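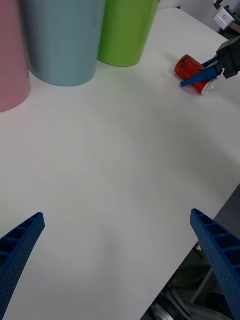
Redamton opens up Flosodine, our two-armed teaching kit, to workshops, colleges and anyone with a fiddly job to hand over

July 18, 2023. For immediate release

Hello from Redamton! I'm Ladan Mousavi, I look after the teaching side of things at the company, and I've been allowed to write this release myself on the condition that I mention the price and don't go on for too long. I'll manage the first one.

The news is that Flosodine goes on general sale today. It's a pair of robot arms and a pair of matching handles, and you teach it a job by doing the job. You stand at the bench, take hold of the handles, and the arms copy you. Do it a few dozen times, tidy up the recordings, leave the computer to chew on them overnight, and in the morning you find out how good a teacher you are. (My first go at this was humbling. I'd taught it to hesitate, beautifully, just before every grab, because that's what I do.)

Until now you could only get one by being on our early list, and the people on that list have been very patient with us. We shipped 61 kits to them, starting in February, and between them they've sent back bug reports, rude drawings of the old power switch and a great deal of good advice. The switch has been moved.

What you get for your money

The kit costs the same as it did on the early list, and we'll send the current price sheet to anyone who asks, including what the college discount does to it. In the box there are two arms with their grippers, two handles, a camera for each wrist, the clamps, the cables and the Flosodine software with a licence that doesn't run out. You'll need your own table and a decent computer. We suggest a plain, pale table with a matt top if you've got the choice. A glossy one throws up reflections that move whenever you lean over, and the software may decide your elbow is part of the job.

The fingers on the grippers are the same blue ones we've used all year, with the little holes all over the outside and the row of open cells up the inner face. People ask about them at every show we do. They open wide, which is handy when you're coming down on something from above and your aim is a bit off, and mine usually is.

The wrist cameras deserve a proper paragraph, so they're getting one. When you're teaching by remote control it's tempting to watch the arms themselves, as you're standing right there. Please don't! The arm only learns from what its cameras saw, so if you've been peering round the side of a tall object to line up your grab, you've used something it hasn't got. We now put both wrist views on the screen by default, side by side, and there's a setting called Honest Mode that nags you if you haven't got the item in at least one of them when you close the fingers. It was a customer's idea and I wish it had been mine.

The can task

Every kit comes with a set of starter tasks, and the one I'm fondest of is the can. You have a red can lying on its side near the edge of the table, and three big upright cylinders, pink, pale blue and lime green, grouped off to one side of it. One arm goes for the can while the other waits with its fingers open. The full task is to pick the can up, pass it over, and stand it on its base in clear space, without touching the cylinders.

It sounds like nothing. A toddler would do it and then throw the can at you. But a can on its side can roll, and it's close to the edge, and when a finger reaches across the top of it you have a very small amount of room to be wrong in. New teachers tend to squeeze too early. The trick is to get the finger well past the middle of the can before you close, then lift straight up, then think about where you're going. If you do all three at once it looks very slick and the arm learns mush.

The waiting arm is the other half of the lesson. We had early users who let go of the second handle while they dealt with the can, so the idle arm sagged and wobbled in every recording, and naturally the trained one did the same. Hold it still, hold it open, and keep it somewhere it can be useful. There's now a small lock button under your thumb for this. Press it and the arm stays put, press it again and it's yours.

We recorded nearly 1000 runs of the can task in our own workshop while we were getting the software ready, and the whole lot goes out with the kit, bad ones included. I was quite insistent about the bad ones. You can open any of them, step through it, and see where the person at the handles changed their mind. If you'd like to start from our recordings and just add your own on top, you can do that too, and it's a much gentler first afternoon.

What's new since the early kits

Quite a bit, and most of it is small. The handles are lighter. You can now pause in the middle of a demonstration, scratch your nose and carry on, and the software snips out the pause. You can guide an arm by hand as well, meaning you take hold of the wrist and push it through the motion with the motors slack. We resisted that for ages because your hand ends up in the camera view, but for slow jobs with one arm it's so much easier on beginners that we gave in. For anything with both arms working together I'd still use the handles.

Marking your runs is easier too. After each one you tap good, poor or bin. Be stingy with good! I'd take a short pile of clean runs over a heap of scruffy ones any day, and so would the arm.

One change came out of our time with Akbari, a small packing firm that has been using the kit to teach box-filling. Their operators swap over during the day, and each of them has a slightly different way of reaching in. Mixed together, the recordings confused things no end. So you can now tag who was on the handles, train on one person or several, and compare. Akbari's people found that two of them worked in nearly the same style without ever having noticed, and they have been unbearable about it ever since.

Enen, who run evening courses in practical engineering, took a different line and used the kit with complete beginners. Their tutors asked us for a big stop button on each handle, a volume control for the warning beep, and printed instructions in larger type. All done. The beep really was awful.

Training and support

Every kit includes a remote session with someone from my team (quite often me) where we watch you teach the can task and make encouraging noises. After that there's an online drop-in, where you can share your recordings and ask why your arm is doing that odd thing with its wrist. We've set aside 5 places a month at our workshop for people who'd like to come and learn in person before they buy. Bring something from your own bench if you can carry it. I've had hinges, seed trays and a bag of gloves so far, and the gloves were by far the hardest.

I should say plainly what the kit won't do. It isn't a replacement for a fast production robot, and it won't lift anything heavy. It learns the job you showed it, on the table you showed it, and if you swap the table or shift the lights you should expect to record a few more runs. We'd like you to know that before you order.

How to order

Orders are open now through the Redamton website, and kits go out in the order they're paid for. Early list customers get all the software changes free, and can have the new handles at cost by sending the old ones back. Colleges and training centres should write to us first so that we can sort out the discount.

Journalists who'd like to have a go are very welcome. We'll put you on the handles with the can in front of you and leave you to it, and you can keep your recordings. Review kits are available on loan, and we only ask that they come back with all the clamps.

About Redamton

Redamton makes small robot arms and the software for teaching them by demonstration. We design, build and test Flosodine in our own workshop, and the support team sits next to the assembly benches, so we hear about problems from both directions.

Press contact: Ladan Mousavi, Redamton. Please put Flosodine in the subject line so it reaches me and doesn't go to accounts.

Ends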